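April 2018

**Killau Manor and its park open for a longer season**

The manor at Killau will open to visitors this week with longer hours and a new walking route through the park. The estate passed through two families before it became a museum, and its rooms now hold 197 items of furniture, porcelain and printed music.

The first written record of Killau is a land grant of 1494. The present house is much later. Its east wing burned one winter and was rebuilt on the old foundations, with lower ceilings and a plain front.

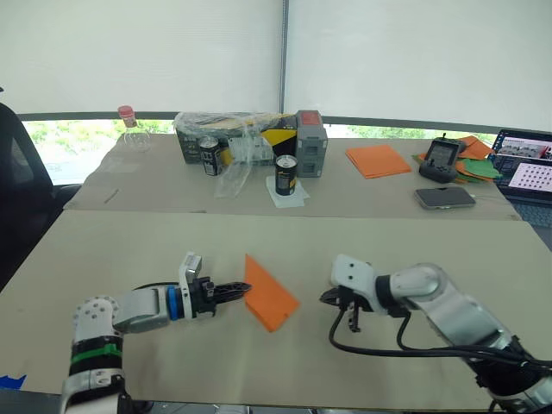
## The park

The new route starts at the main gate, follows the Skarkis stream and ends at the lime avenue, where 200 trees were planted in a double row. Work on the paths was finished in December by Holtano, a landscaping firm. The stone bridge stays closed to bicycles.

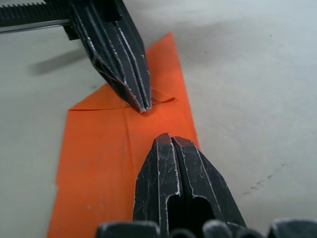

*Orange paper on a pale tabletop.*

Guided tours of the house leave from the front steps at 2 p.m. and last one hour. The park is free. Tickets for the house are sold in the gate lodge, and groups should book ahead through the Kinoshita travel office. Dogs are welcome on a leash in the park but may not enter the house.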